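The Washer Man of Gruddale

Edmund Kalinowski does not want to talk about bolts. He wants to talk about washers, and he wants to do it before the coffee gets cold. It is ten in the morning in Gruddale, and he has already corrected me twice on the word "fastener."

"People come in and say they need a screw," he says. "Fine. A screw for what? Into what? With what under it? Then they look at me like I asked for their blood type."

Kalinowski spent 41 years putting things together for other people, 20 of them at Zariņš, a pump repair outfit in Farkdale that he describes as "a very good school with very bad heating." These days he teaches beginners to assemble small hardware by hand. He prefers a big white table for it. On a brown bench, he says, a dropped washer is gone until spring cleaning. 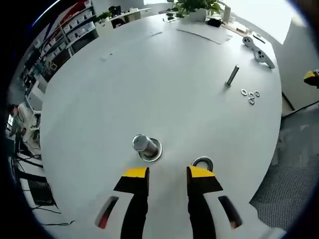
His first lesson is always the same. Parts go out on the surface, spread apart, and the students handle them for a while before anything gets joined to anything. Bontu Asfaw, who took the course in January, remembers being annoyed. "I paid to build something, and I spent the morning rolling a bushing around with my finger," she says. "I know a lot about that bushing now."

Kalinowski is unmoved. A bushing tells you plenty if you let it roll, he says, and a ring that looks fine lying down may look a lot less fine standing on its edge.

I ask whether the order of parts on a bolt really matters that much. He puts down his cup.

"Rubber and metal," he says. "You put the rubber one where it has to seal. You put the metal one where the nut has to turn. Swap them and the nut chews the rubber, and then you call me, and I am at dinner."

He is gentler about crooked starts. Everybody cross-threads a nut sooner or later — he did it himself, at Zariņš, in front of the owner. His cure is to turn the nut backward first until you feel the threads drop into place, then go forward with two fingers and no tools.

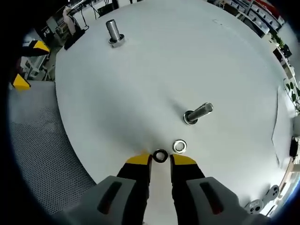
Standing the bolt up helps, too. With the threads pointing at the ceiling, a washer more or less finds its own way down, and both hands stay free. Asfaw says she now puts together all her furniture this way, to the irritation of her husband, who would like to use the couch.

And the leftover pieces? Kalinowski sighs. "There are no leftover pieces. There are pieces you forgot."

He keeps a jar of them at home.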